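# Listening for weather: notes for the Aken evening talk

29 March 2022. Slides in brackets. Leave the house lights half up, please, I like to see faces.

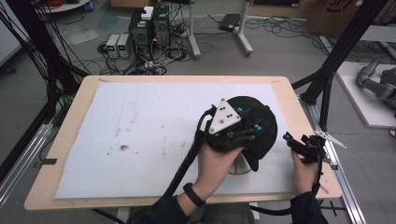 Good evening, everyone, and thank you for coming out on a Tuesday. I'm going to spend most of the next hour on weather satellites, and in particular on the old habit of picking up their pictures at home with a radio and a bit of wire. I've been doing it for a good long while and I still get a small thrill every time the first lines of cloud come crawling down the screen, so forgive me if I wander a little. (I do wander. Wave at me.)

**[Slide 1: title]**

Start with the question I get asked most, usually by a polite neighbor looking up at my roof: is this allowed? Say yes, cheerfully. These satellites broadcast their pictures in the open, and the whole idea from the early days was that a weather office anywhere in the world could put up an antenna and help itself. A small island forecaster, a ship, a school, all welcome. We're just a few more guests at a very large table.

Don't get into the legal side any further than that. Last time it ate ten minutes.

**[Slide 2: two kinds of orbit]**

Two families to explain. The first sits a very long way out over the equator and keeps pace with the turning Earth, so from the ground it seems to hang in one spot. You point a dish at it and leave the dish alone. The second family flies much lower, passing near both poles, and goes all the way around in a little over an hour and a half. The Earth turns underneath, so each trip covers a fresh strip of ground.

Use the orange and the string here. Hold the orange still, turn it slowly with the left hand, wrap the string over top and bottom. It works better than any drawing I've made. Pass it along the front row afterward if they seem keen.

The low ones are the friendly ones for beginners. They come to you, they're fairly loud, and you don't need a dish for the older type of signal. The price you pay is that you have to be there when they go over, and they don't care one bit about your supper.

**[Slide 3: a pass, start to finish]**

Talk them through a pass slowly, the way it feels. You've looked up the time beforehand. You're sitting with the headphones on and there's nothing but hiss. Then, a little after the satellite clears the horizon, the hiss thins out and something steady comes up underneath it. With the older analog signals it's a kind of ticking, two beats a second, like a clock in another room. Each tick is half a line of picture. It gets stronger as the satellite climbs, holds for a few minutes, and then fades away on the other side.

Play the Vatard recording here (it's the second file, the first one has my kettle in it). Let it run for the full 60 seconds and don't talk over it. I always want to talk over it.

Mention the pitch sliding down as it passes. Same thing as a train whistle, and the children always get this one before the grown-ups do.

**[Slide 4: the antenna]**

Now for the part where people expect me to say something expensive. The antenna I used for my first two years was a pair of metal rods set in a V and laid flat, with the open end facing along the satellite's path. The rods are about half a yard each. That's it. I had mine on a broom handle at the edge of the vegetable patch and it pulled in perfectly good pictures of the coast.

Later I moved up to the type with the crossed loops that looks a bit like an eggbeater. It hears more evenly all over the sky and drops out less. If anybody asks whether they should skip the V and begin with the fancy one, my advice is to make the V first. You'll learn which way your sky faces and where the trees get in the way, and you'll have something to compare the second one against.

Height matters less than people think for this. A clear view matters a lot. Tell the Paritz story: we carried the whole kit up the hill there one May, all puffing, set it up in a hollow out of the wind, and got a worse picture than I get from my back step. We moved it to the open shoulder of the hill for the next pass and it was like cleaning a window.

**[Slide 5: the log]**

Show the page from the club notebook. Over one long stretch we wrote down every pass we tried at the Twal hut, 145 of them in all, with the time, the highest point in the sky, the weather and a score for the picture. I'm very fond of this notebook. It has mud on it.

What came out of it, for anyone thinking of keeping a log of their own:

- Passes that climb well up the sky are worth getting out of bed for. The ones that skim the horizon mostly aren't.
- Rain made hardly any difference at these frequencies. It made a difference to us.
- Our worst scores came in the early evening, when something electrical nearby was switched on. We never did track it down, though we suspect a lamp.
- Write the score down before you've cleaned up the picture on the computer. Otherwise you flatter yourself.

**[Slide 6: reading the picture]**

Slow down here, there's usually a gasp and it's nice to let it happen.

Explain that there are often two pictures side by side, one in ordinary daylight and one in infrared, which shows how warm things are. On the infrared one, high cloud is cold and comes out bright, low cloud is warmer and comes out gray, and the sea and land sit darker still, depending on the season. Put the two together and you can begin to say what kind of cloud you're looking at, and then you're doing what the forecasters do, in a small way.

Point to the big comma shape over the water. That's a low with its front trailing behind it. Then point to the fine speckle following it, which is showery air coming down behind the front. Ask who got wet that afternoon. (Somebody always did.)

If there's time, the bit about old weather diaries. The local one I love best begins in 1756, and whoever kept it wrote down wind and sky every morning from a single window. I like to put one of those entries next to one of our pictures with the same sort of day in it, the same wind and the same "thick to the west by noon." That person could see maybe a dozen miles. I'd give a great deal to be able to show them the rest of it.

**[Slide 7: what you need]**

Keep this slide short, they'll want to photograph it.

1. A small radio receiver that plugs into a computer.
2. The V antenna and a length of decent cable.
3. A program to predict passes and one to turn the sound into a picture. Free ones are fine.
4. Patience, and a warm hat.

Remind them that the older analog satellites are getting on in years and won't be replaced with the same kind. The newer ones send digital pictures, sharper and prettier, but either you get them or you don't. The analog ones will give you something even when you've done half of it wrong, so if you're curious, have a go this spring while they're still talking.

**[Questions]**

Likely ones: can you see my house (no, each dot covers a couple of miles and more), can you do it from an apartment (yes, from a balcony with some open sky, expect half a picture), does it work at night (infrared does, and it's lovely).

Sign-up sheet for the outdoor evening is by the door. Bring the extension cord home this time.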